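Visit report: Matheson, packing hall and test bench, 4 May 2026

Senga Mackay and I went to settle two lines of the equipment budget: the hand-held gripper tools for recording picks, and the wear parts that go with them. Matheson runs the Katis tool. Lultico quoted us for the Fukix in February, with delivery extra.

Bench work is done on a white covering, one food pouch at a time. Flexible packs are the hard case for us -- they wrinkle and bulge, and the printed face throws glints.

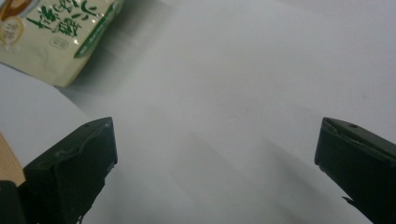

Pouch on the white surface, gripper fingers open and empty.

Fingers should be budgeted as consumables. Matheson allows 25 pairs a year at 76 dollars a pair. We had entered none. Spare mounts were not priced.

The bench itself comes to over 800 dollars with lighting. I would move that to the fixtures line and keep the tool order separate. Senga will ask Lultico for a finger price before we sign.

Elspeth Lamont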